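Mullen Family Center
Snack Table and Shared Spaces Project
Progress report to the Bosman Fund, second period

Summary

This report covers the work paid for by the second part of the Bosman grant, from February through May. The grant supports two things: an after-school snack hour at the Mullen Family Center, and the clean-up routine that goes with it. The snack hour ran as planned except for 2 afternoons when the heating in the building was being repaired. The clean-up routine is in place but is taking longer than we proposed. We are asking to move a small amount of money between budget lines, and the request is set out at the end.

What was done in this period

We ran 31 snack afternoons. Children come in from the side entrance at 3:15, hang up their coats and go to one of the tables in the front room. Food is put out in bowls and the children serve themselves with a measuring scoop. We chose this over handing out ready-filled bags, as the first report explained, so that the younger ones get practice with pouring and portions. Cereal is the most popular item by a long way. Snack bars are offered every time and are often taken home.

Clearing up is part of the hour and not something staff do afterward. At 4:00 the children are asked to stop eating and sort what is left. Anything washable goes to the sink, paper goes in the bin, and unopened food goes back to the cupboard. The order matters less than we thought it would. In February we had a chart on the wall with numbered steps and the children ignored it. We took it down in March and now an adult calls out one kind of thing at a time – cups first, then plates, then napkins.

The weak spot is the floor. Tables get cleared quickly and things on the floor get left for last, or walked around. Plates are the worst for this because they get bent underfoot and then do not stack. Measuring cups also end up down there, and those we want back.
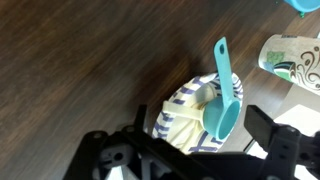 Paper plate, measuring cup and paper coffee cup on the floor.

To deal with this we added a floor check at 4:10, before coats. Two children are picked each time and go over the room with a bucket for the washable things and a bag for the paper. It has helped. In April we lost no measuring cups at all, compared with 9 in the first period.

Equipment and supplies

The bowls and scoops came from Fakari in one order and have held up well in the dishwasher. Having each bowl in its own color was a suggestion from a parent. It means we can say "bars go in the blue one" and be understood by a four-year-old.

Paper goods are costing more than planned. We budgeted for one napkin and one cup per child per visit. Actual use is closer to double that, mainly because napkins are used once for a spill and then left. Cloth napkins were tried for a short time in March, but the washing was more than the staff on duty could take on.

The round tables were already in the building. They are a good height with the padded stools, and children can reach the middle without climbing. The drawback of a round top is that there is no obvious place for each person's things, so cups, napkins and food drift together.

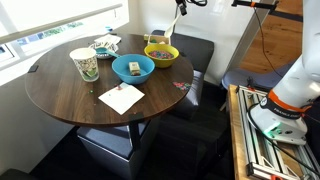

Loose cereal takes up more of the clearing time than anything else. Wiping it toward the edge sends part of it to the floor. We now give each table a short brush and a flat pan, bought from Zornimance with what was left in the small tools line, and the rule is to brush first and wipe second. Staff report that this saves several minutes a table. We have not timed it.

Attendance and staffing

Sign-ups stand at 12 families, up slightly from the winter. Two staff members are present at every session. One of them left in April and the post was filled inside the month from our existing list, so no sessions were dropped.

Problems and delays

The clean-up hour was meant to end at 4:15. Most afternoons it ends closer to 4:30, and pick-up gets crowded as a result. We have started putting food away at 3:55, and will say in the next report whether this is enough.

The storage shelf promised for this period has not been built. The supplier changed the delivery date twice and the parts are now due in June. Until then, bowls and cups are kept in boxes under the counter, which works but slows down setting out.

Request

We ask the fund to approve moving the unspent transport money to paper goods and a second set of bowls. The total grant would not change. A revised budget sheet is attached. If it is approved before the end of June, the bowls can be ordered in time for the summer program.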